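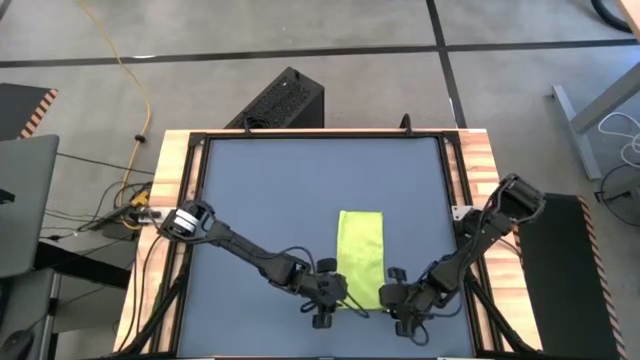 Figure 4.1. A yellow-green cloth laid out lengthwise on a blue-gray mat.

Home › Textbooks › Household Skills › Chapter 4
Filed under: Laundry & Linens

Chapter 4
Folding Towels and Cloths

Justinas Grigaitė

In the first three chapters we washed and dried. Now we come to the work which many students think they already know. Folding a towel is a small task, but in a guest house it is repeated all day. The laundry at Koppel, which we visit again in Chapter 6, folds over 400 pieces before noon, and a poor fold there must be opened and done a second time.

We begin with the surface. A good folding surface is flat, clean and larger than the cloth. Its color should be different from the color of the cloth, so that the edges are easy to find. In Figure 4.1 the cloth is bright and the mat is dull, and each corner of a fold will be seen well against it. Small wrinkles are not a problem at this stage – smooth them with an open hand, from the middle to the sides.

The second question is thickness. A thin cloth lies down where you put it. Terry, with its many small loops, pushes back, and the layers do not become fully flat. For this reason we keep a thick towel to fewer folds.
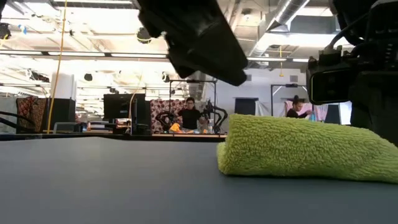 Figure 4.2. A folded terry towel. Note the rounded lower fold at the thick end.

Look at the left end of the towel in Figure 4.2. It is the thickest part, and the towel slopes down to the right. On a shelf, such towels should be placed with their thick ends in turn to the left and to the right, or the pile will lean.

Words to know: terry, loop, layer, hem, crease.

Before you read further, take one bath towel and fold it in your usual way. Write down each step. You will need these notes for Exercise 2, where we compare your method with the one from Grerstead.

4.1 Finding the Corners

This site uses cookies to remember your page. Accept | Settings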